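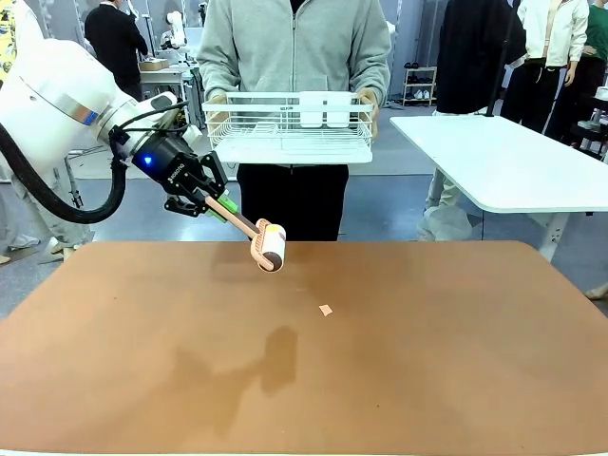 Since June I am trying to make one handmade card every week, and this week I finished a birthday card for my old neighbor, Mr. Selvaraj Dewan. He likes boats, so I cut three small sails from blue paper and glued them on a white card base. For the sea I tore the paper by hand, so the edge is soft and a little white.

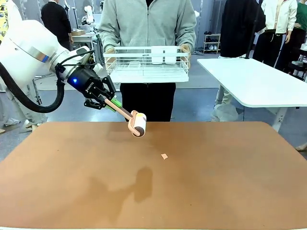 The ink was more difficult. I stamped the greeting two times, and both times the letters came out too pale. My friend Calum Carnegie told me to put a thin foam sheet under the card before stamping, and with the third one I am very happy. The sails are on foam dots, so they stand up a little.

I still have 40 envelopes in the drawer, so there will be more cards. Next week I want to try a pop-up one with flowers, if I can understand the folding!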